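Lulwood Football Club Changes Kicking and Special Teams Staff

July
By Colton Tremblay, Media Relations

LULWOOD — The Lulwood Football Club has named Vernon Gill special teams coordinator, effective at the start of training camp. Gill replaces Noel Lacson, who moves to the personnel department as a pro scout.

Gill comes from Plavden, where he coached the kicking units for five seasons. He will be responsible for all six special teams phases: kickoff, kickoff return, punt, punt return, field goal, and field goal block. Fletcher Brunton remains as assistant and will run the return units.

Lulwood allowed 326 punt return yards last season and had 2 field goal attempts blocked, both from the left hash. Net punting fell in the second half of the schedule, when the club used three different long snappers because of injury.

"The first job is operation time," Gill said. "Snap to kick has to be the same in the first quarter and the fourth. We will chart every rep in camp and set the protection around what we measure."

Under the revised camp schedule, special teams periods will increase from 20 to 35 minutes per practice. Punt protection will be installed first, followed by kickoff coverage. Field goal work moves to the end of practice and will be held at game tempo with a running clock. Each specialist will be limited to around 135 kicks per week, including warmups — a cap set jointly by the coaching and athletic training staffs.

The club will carry two kickers and two punters into camp. Head coach Merle Sheehan said the kickoff job will be decided separately from the field goal job, and one player may hold both. Roster decisions are expected after the second preseason game, against Doucette.

Practices open to the public begin at 9:30 a.m. Parking gates open one hour earlier.

Related items
Preseason ticket exchange: dates and terms
Brunton to return for another season
Drernance joint practices confirmed
Camp parking and gate map

Contact: Media Relations, Lulwood Football Club
© Lulwood Football Club. All rights reserved. | Back to top

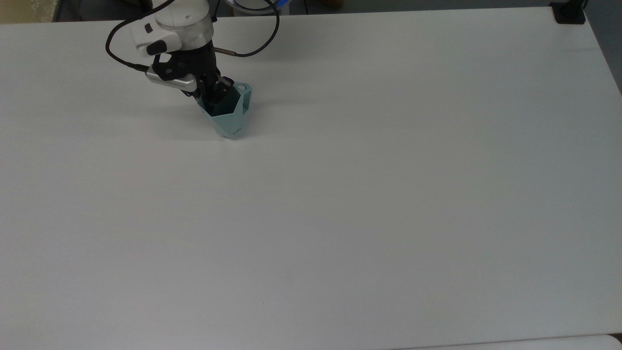

Photo: Lulwood Football Club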